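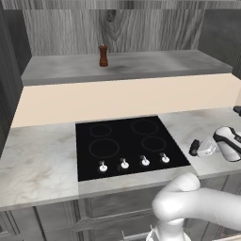

Knob task: success check disagrees with what the policy does

Forum: Skemevel student project, simulation track
Started November 11, 2021

kettlebot_v
Team Letix, stove task. Our policy is supposed to turn the rightmost of the four knobs and leave the other three alone. We ran 100 evaluation episodes with randomized kitchens. The checker reports 5 successes. I watched the rollouts and the number is wrong. In a lot of them the finger reaches the knob, pushes the pointer around and backs off, and the episode is still logged as a failure.

Start state is the one at the top of the thread: gripper on the right side of the cooktop, nothing on the burners, all knobs pointing the same way. Has anyone else had the checker undercount?

ostrava_dan
What threshold are you using, and on what? Joint angle or contact?

kettlebot_v
Joint angle. Default from the track repo. I have not touched it.

ostrava_dan
Then print the angle at the last step of every episode before deciding the checker is wrong. Rollout video is a bad way to judge rotation on a cap that small. The black panel does not help either.

mthread
Disagree. I had the same thing on the Bhat branch. The checker reads the joint only at the final step. If the finger drags the knob back on the way out, you lose an episode that passed the threshold earlier. The policy did the task and then undid it.

ostrava_dan
A policy that turns the knob and then turns it back has not done the task. I would log that as a failure too.

mthread
For a deployed system, yes. For a class project where we want to know which part of the policy is weak, I want both numbers: max angle over the episode and final angle. One column each.

Vimala Thampi (track lead)
The final-step check is intentional and will stay for the graded runs. You may log anything you like in addition. Please do not edit the checker in your submitted branch. Two teams did this in October and their runs had to be repeated.

kettlebot_v
Logged both. Joint angle in degrees, threshold 170.

Max angle over threshold: 62 episodes
Final angle over threshold: 5 episodes

So mthread is right about the mechanism. The retreat drags the knob back. The approach comes in from the right, the finger hooks the pointer, and when the arm withdraws along the same path it takes the pointer with it.

ostrava_dan
Fine, I accept the mechanism. I still say the score of 5 is the correct score.

kettlebot_v
Not arguing for a different grade. I want to fix the retreat.

pell_r
Easiest fix is in the demonstrations. Ours lifted straight up off the knob before moving sideways, and we never saw drag-back. If yours were recorded with a direct pull to the right, the policy has learned a direct pull to the right.

kettlebot_v
They were. I recorded them – it was faster.

mthread
You can script the last segment instead. Once the angle passes the threshold, hand over to a fixed vertical move. No retraining.

pell_r
That needs the joint angle at run time. Observations for this track are camera and proprioception only. A scripted handover on privileged state will be rejected.

Vimala Thampi (track lead)
Correct. Joint angle is available for logging and for the checker. It may not be an input to the policy or to anything that switches the policy.

mthread
Then new demos. Also look at the knob joint damping. On the Mirnex assets it was set close to zero, so any brush from the finger moved the knob.

kettlebot_v
Damping is the same value in all kitchens and I would prefer not to change the assets halfway through. Rerecording with a vertical lift. Same start pose, same randomization over counter and cabinet textures.

ostrava_dan
Keep the old demos out of the mix. If you train on both, you get an average of the two retreats and a diagonal that still clips the pointer.

pell_r
Not necessarily. Depends on the policy class. Ours handled mixed demos without averaging them.

ostrava_dan
Ours did not. Train it both ways and post the final-angle column.

kettlebot_v
Will do both. Old demos are on a separate branch now. New set first, mixed set after, 100 episodes each with the same seeds.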